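Keeping a wooden work table nice

Posted 15 February 2021

I do everything on one table – gluing, sorting, mending, wrapping, the odd bit of paint – and after 2 years of that it still looks pretty good! Mostly that's down to white paper. I lay it down before I start anything, and it goes in the recycling when it gets grubby.

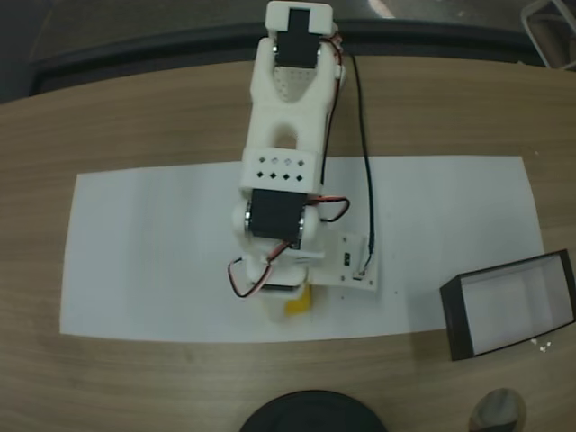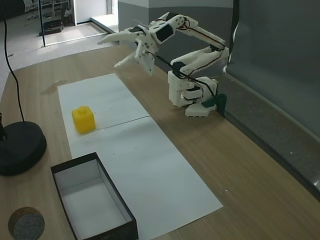 A few things I've picked up along the way. Plain paper beats newspaper every time, as newsprint rubs off on your hands and then on whatever you're making (ask me about the cream lampshade). If one sheet won't reach, butt a second one up to it and run a bit of low-tack tape underneath, so your sleeves don't catch on it. Tiny screws show up so much better on white, too.

Clamps: put a scrap of felt or cork between the jaw and the wood, and only tighten until things stop wobbling. I learned this with a dent I now cover with a mug.

For small parts I like a shallow open box with a pale inside. Shoebox lids are fine!

Wax goes on every April. I use the Skorura one, thin coat, old T-shirt, leave it overnight and buff it in the morning before coffee.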